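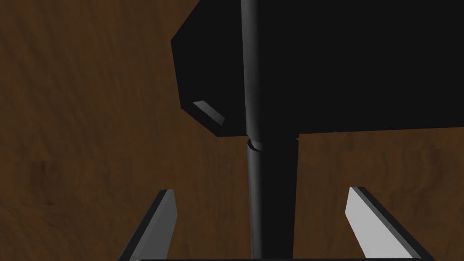

What does a year of Nestby buy a small automation shop? A simulated gripper cell, a library of parts and tables, and enough scripted tasks to train and test a pick routine before any hardware is ordered.

Nestby is sold by Tirurov as a yearly license at $1000 per seat. It runs on a desktop machine with a midrange graphics card. The buyer picks an arm model, a gripper and a work surface, loads a part, and records episodes either by hand control or from a script. Each episode saves joint positions, gripper width and the view from up to three virtual cameras. The seat we tested was version 2, released in May, and we used it for most of the summer.

Setup is the weakest stage. The installer asks for a license file, then for a workspace folder, then for the license file again. Arm models load without trouble, but the gripper has to be attached through a text file in which the mounting offset is given in meters and the mounting angle in radians. The manual gives both in millimeters and degrees. We set the offset wrong by a factor of 1000 on the first try and the gripper was placed well outside the room. The software reported no error.

After that, things move faster. The starter library has 35 parts, mostly rods, blocks, brackets and caps, and a buyer can import others in the common mesh formats. Import keeps scale correctly. It does not guess mass or friction, and a part left at the default values will slide out of the fingers on nearly every attempt. Budget time for this. We weighed our own parts on a kitchen scale and entered friction by trial, which took most of a day.

The wrist camera is the view we ended up using most. Looking down past the open fingers at the brown wood table, it keeps both fingers in sight at the bottom edge, so finger position can be checked against the part without switching windows. The cost is coverage. A large object near the camera takes up much of the view, and whatever is behind it is lost. For approach planning we added an overhead camera and let the wrist view handle only the last few inches.

Rendering is adequate. Wood grain is faint and lighting is even, and the lighter finger faces are easy to separate from the background. Black parts are a problem. With the stock material they come out flat, with almost no shading, and adjoining faces run together. A detector trained on these images learns outlines and little else. Tirurov supplies a material editor, and raising the roughness and adding a second light helped in our tests, but the fix has to be applied to each part separately. A global setting would be a better answer.

Physics is the stronger half of the product. Contact between finger and part is stable at the default time step, and long, thin parts did not jitter when held near one end. We ran a scripted peg pickup for 1000 episodes, with starting positions varied by the built-in randomizer, and the run finished in about 102 minutes. Memory use stayed level for the whole run. Two episodes were flagged for a part passing through the table, and the log named both, with the step at which the fault occurred.

The obvious comparison is the Nakamura bench kit, which ships a real two-finger gripper, a short rail and a fixed camera. It costs several times as much, needs floor space, and produces data at the speed of the hardware. It also has cable drag, worn pads and changing daylight, none of which Nestby models by default. Shops that plan to run a routine on a real arm will still need a period of real testing. We moved our peg routine to a bench arm with no retraining, and it missed on dark pegs far more often than on light ones — a result in line with the rendering fault described above.

Flelden, which resells the license in the US, offers a support plan with two-day response by email. We filed three requests. Two were answered on time. The third, on the unit mismatch in the manual, was marked as a known issue, and a corrected page was posted on Sep 19, 2025.

Export deserves a note. Episodes can be written as image folders with a table of states, or as a single packed file. The packed format is smaller and loads faster, but older versions of Nestby cannot open it. Teams sharing data across seats should update all of them together, or stay with folders.

This site uses cookies to measure traffic and remember your settings. By continuing to browse you agree to our cookie policy. Accept Manage preferences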